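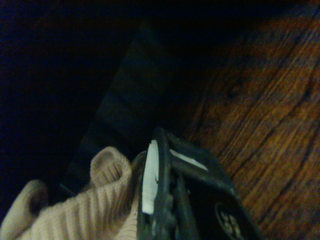 **Zulema Orellana** meint dazu, dass die Prämie doch schon im Januar weg war und Modstead seitdem einfach auf den Listenpreisen sitzt. Sehe ich anders, der Rückgang fing bei uns viel früher an. Mein Händler in Pilalstead hatte den Hof schon im Herbst voll mit Kleinwagen, und da gab es das Geld noch.

**lturra_leandro**
Voller Hof heißt erstmal nix, die müssen ja abnehmen, was das Werk schickt. Ich hab mir den Varnden angeschaut -- 7 Monate Lieferzeit hieß es im Frühjahr, jetzt steht er plötzlich sofort da, mit 4 % Nachlass. Lächerlich!

> mit 4 % Nachlass

**I. Quiroga**
Dann frag mal woanders. Mir haben sie 20 % auf eine Tageszulassung geboten, musste nicht mal groß handeln (allerdings in Beige, na ja).

**lturra_leandro**
Wo denn bitte??

**I. Quiroga**
Cruickshank, die Filiale an der Umgehungsstraße. Nach dem Verkaufsleiter fragen, vorne am Tresen wissen sie davon nichts.

**LorenaO**
Tageszulassungen verzerren doch die ganze Statistik. Die zählen als verkauft und stehen trotzdem rum. Ich glaube den Zulassungszahlen schon länger nicht mehr, da kann Zulema noch so viele Tabellen posten ;-)

**Zulema Orellana**
Private Zulassungen werden getrennt ausgewiesen, Lorena. Und genau die sind unten. Schau in die zweite Spalte.

**LorenaO**
Okay, die hatte ich übersehen. Beim Leasing bleib ich aber dabei: unter 200 im Monat kriegst du gerade nichts Vernünftiges.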